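Home | Products | Support | Manuals | Contact

4. Setting Up a Timed Practice Exam

Tevine runs full-length licensing practice exams from your Vutano account. Allow 11 minutes for setup, and more if you plan to read the terms.

1. Sign in and choose New Exam. Pick Full Length (135 questions) or Sampler, for the faint of heart.

2. Set the timer. It can be paused 2 times. Trips to the refrigerator count.

3. Choose a scoring view. Raw shows correct answers only. Scaled adjusts for how hard the form was – pick one before you start, as you can't switch to the kinder one later.

CAUTION: Closing the browser submits the exam. Tevine assumes you meant it.

4. Select Begin. Flagged questions turn orange and stay that way until you deal with them.
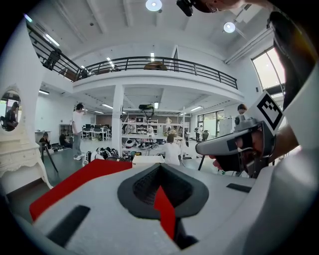 5. When time runs out, open Report. Weak topics are listed first – we considered the other order and decided against it.

NOTE: Reports from before October use the old scale and can't be compared with new ones.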